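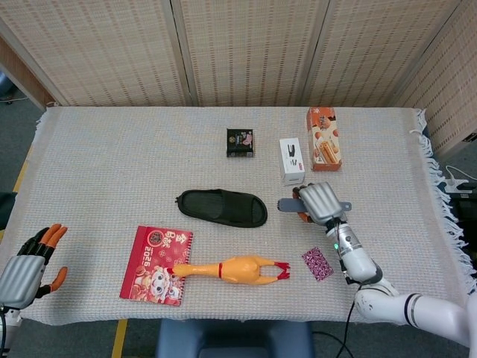 Abend, Notizen zum Griffversuch

Ich schreibe heute wieder auf Deutsch, auch wenn es länger dauert. Alina sagt, mein Tagebuch soll nicht nur für die Arbeit sein, aber im Moment gibt es wenig anderes.

Wir haben den Tisch seit dem Morgen nicht umgeräumt. Der Hausschuh in der Mitte, davor der rote Kalender für 2026 und quer darüber das gelbe Gummihuhn. Dieses Huhn ist für mich der wichtigste Gegenstand im ganzen Versuch. Es liegt mit dem Kopf auf dem Kalender, und damit entsteht die Frage, die uns seit Wochen beschäftigt: Wo hört für das Modell ein Ding auf und wo fängt das nächste an?

Zur Methode, damit ich es später noch verstehe. Bis Juni haben wir die Griffpunkte nur aus dem ersten Kopfbild berechnet, bevor der Arm sich bewegt. Die neue Variante, bei uns heißt sie Umitz, rechnet während der Bewegung weiter und darf den Griffpunkt noch ändern, solange die Hand offen ist. Sobald sie geschlossen ist, gilt der Punkt als fest. Das klingt einfach. In der Praxis mussten wir lange diskutieren, was »geschlossen« bedeutet, denn bei einem dünnen Griff bleiben die Finger weiter zusammen als bei einem Schuh. Jetzt nehmen wir den Strom der Fingermotoren und nicht mehr den Winkel. Ich war zuerst dagegen und habe das heute vor Alina zugegeben.

Das Werkzeug mit dem orangen Griff ist der schwierige Fall. Die rechte Hand hält es so, dass die flache graue Klinge nach links zeigt und auf der anderen Seite noch ein Stück herausschaut. Für die Auswertung muss man also zwei Enden betrachten. Navickas, unser Auswerteprogramm, hat lange nur das längere Ende berücksichtigt und darum manche Griffe als gut bezeichnet, bei denen das kurze Ende beim Ablegen zuerst am Tuch hängen bleibt. Ich habe am Nachmittag die Regel geändert. Das Ergebnis ist schlechter geworden und mir trotzdem lieber.

Die Zahlen: Wir haben jetzt 2621 Griffe im Datensatz. Ungefähr 5 Prozent davon sind nach der neuen Regel unklar, das heißt, zwei Personen müssen sie einzeln anschauen. Alina und ich haben heute damit angefangen und waren bei zwei Fällen verschiedener Meinung. Beide Male ging es um das Huhn. Sie findet, ein Griff an den Füßen ist ein gültiger Griff, wenn das Huhn danach am richtigen Ort liegt. Ich finde, das Modell hat in solchen Fällen den Kalender gemeint und die Füße zufällig erwischt. Beweisen kann ich es nicht. Wir haben die beiden Fälle mit einem Fragezeichen gespeichert.

Über das gewebte Tuch habe ich auch nachgedacht. Im alten Labor in Flutdale war die Unterlage immer glatt und dunkel, und die Erkennung war darum schöner, als sie verdient hat. Ein helles Tuch mit Fransen ist für die Segmentierung unbequem. In der letzten Serie hat das Modell eine Franse als Kabel markiert – ich habe mich darüber geärgert und gleichzeitig gefreut, weil man einen solchen Fehler endlich sieht. Das kleine rosa-violett gemusterte Quadrat vorne ist auch so ein Kandidat, weil das Muster so dicht ist und das Modell darin gern mehrere kleine Dinge findet.

Zoton soll uns die Tiefenwerte mit höherer Auflösung liefern, vielleicht kommt das Paket nächste Woche. Ohne diese Werte möchte ich über dünne Gegenstände noch nichts behaupten. Im Entwurf für den Bericht steht im Moment der Satz »die Methode ist robust gegenüber Überlappung«. Ich habe ihn gestrichen und geschrieben, dass sie bei teilweiser Überlappung seltener den falschen Gegenstand wählt. Alina meint, das liest sich ängstlich. Kann sein.

Für morgen: Das Huhn umdrehen, den Kopf nach rechts, alles andere lassen. Danach den Schuh. Die kleine weiße Schachtel hinten nicht vergessen, sie war heute kein einziges Mal das Ziel. Und die Schwelle für den Motorstrom in das Protokoll schreiben, mit Einheit, denn gestern habe ich sie in meinen eigenen Notizen nicht mehr gefunden.

Es ist kurz nach elf. Ich muss noch Brot kaufen, aber dafür ist es jetzt zu spät.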